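**Open day at Semwal, Flendmont**

On Wednesday 30 of us took the bus to Flendmont, where Semwal opened its robot lab for visitors. First came a short talk, then we stood before the big screen and watched the simulation, in which two white arms work at a brown table with a cup in each gripper. The guide let us ask everything – also the simple questions. The group from Tutcombe stayed until 3 o'clock. In June there will be a second visit, and members from Asetville can sign up at the front desk.
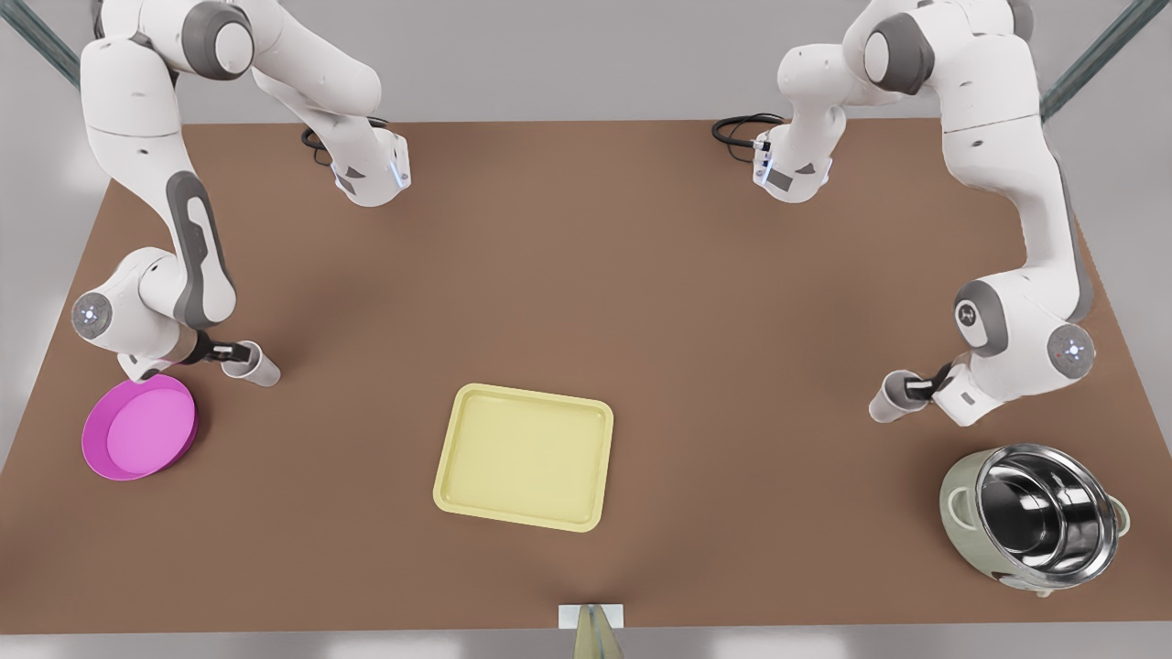
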